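From: Geeta Rawat
To: floor-staff list
Date: 23/07/2023
Subject: Re: [floor-staff] So are we being replaced or not

Shanti Bhardwaj wrote:

> Went to the Kosten briefing Thursday and came out knowing less than I
> went in with. Are the pickup tools supposed to make our job easier, or
> are we teaching the thing that gets our job? And who decided a shift
> is now 35 pickups on the grippers before anybody touches a broom? I
> have been cleaning this building for eight years and never once had to
> log a juice box.
>
> Shanti

Shanti, you asked, so you get the long version. I was on the trial crew and I have opinions, plus a sore thumb.

The short answer is both. The handheld grippers are ours to use, and what we do with them goes to the Simo people, who want a machine that can clear a room by itself someday. Kosten told us this in the second half of the briefing, after most of the coffee was gone and so was most of the audience.

What it changes for now is mainly speed. I can clear a room by hand before I've finished deciding to. With the gripper you line up, open, close, lift, and carry the thing to the bag like it's a sleeping baby. Hard, square things are fine. Trash, as you may have noticed in your career, is rarely hard and square. Somebody crushes the carton, leaves the plastic hanging off it, and drops it on the shaggiest mat in the building.

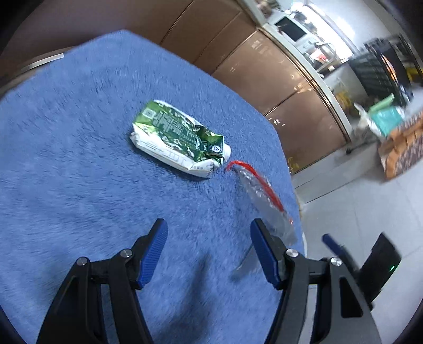

What I'd like us to ask for

1. Pickups counted inside the shift. At the moment they sit on top of the regular rooms, and the regular rooms haven't gotten any smaller.

2. Five minutes off the tool after each set. Chauhan says this is "under review." My thumb has completed its review.

3. A say in what gets logged. I don't mind them learning how I pick up a carton. I do mind a chart with my name on it showing I'm slower on Mondays. Everybody is slower on Mondays, including Chauhan.

4. Something in writing about hours after November, when the trial ends. "No changes are currently planned" is what they told the Fosov building too, and over there the evening shift got "combined" with the afternoon one.

If you want your name on the letter, reply to me and leave the list out of it. Shanti, I already put you down. You can yell at me about it tomorrow.

Geeta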